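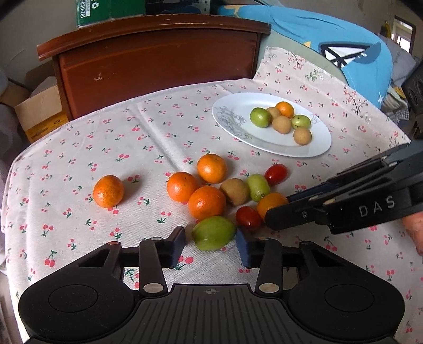
What size tablecloth do I need for serving fruit at the table?
Choose one that hangs 4 inches over each edge. A longer drop gets caught on chairs and pulls the fruit with it.

Section 3: Setting out the fruit

This section covers the Jasto tablecloth and the Mevska oval plate used together. If your set came with the Favside tray, follow the same steps and leave out step 6.

Before you start

Wipe the tabletop and let it dry. Shake the cloth outdoors. Wash the fruit under cold running water and pat it dry with a clean towel. Peel off any stickers now, including the small ones near the stem of mandarins and tangerines.

Laying the cloth

1. Unfold the cloth with the printed side up.
2. Pull the corners one at a time until the overhang is even.
3. Smooth the cloth from the middle outward with the flat of your hand. Fold lines that stay up can be pressed with a cool iron over a thin towel.

Caution: Do not iron the cloth directly on a varnished or painted table. Use an ironing board.

Placing the plate and fruit

4. Put the fruit on the cloth first, in one loose group near the middle. Round fruit rolls, so keep it well back from the edge.
5. Turn each piece and check for soft spots. Set damaged fruit aside and use it the same day.
6. Place the plate beside the group, with enough space to reach it from your chair.
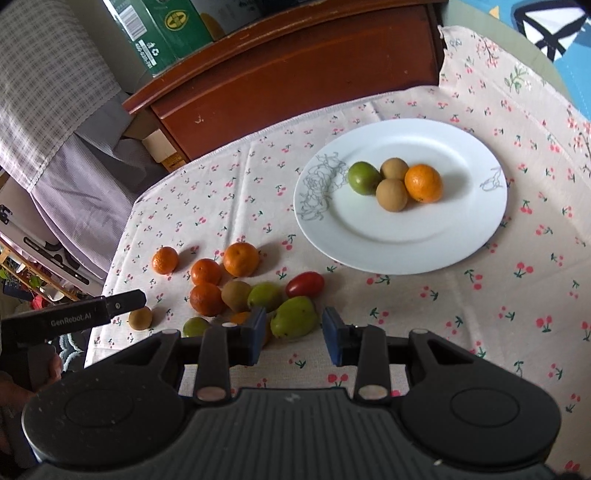 7. Start with the fruit that holds its place best. Kiwifruit has a rough skin and does not slide much, so it works well in the center. Put an orange or an apple against it.
8. Leave the rim clear. The line drawing of flowers on the rim is part of the plate, and guests need somewhere to hold it when passing.
9. Lay pears on their sides. Standing pears tip over easily.

Note: Keep tomatoes off the plate if the fruit will be eaten as dessert. They can go in a small bowl – the Gumede 2-cup bowl is a good size.

After use

Lift the fruit off before you move the plate. Blot juice on the cloth with cold water as soon as you see it. Kiwifruit and citrus stains are harder to remove once they dry. Wash the cloth separately the first time.

Replacement cloths are ordered through Bello Osagie in customer service. Have your table measurements ready.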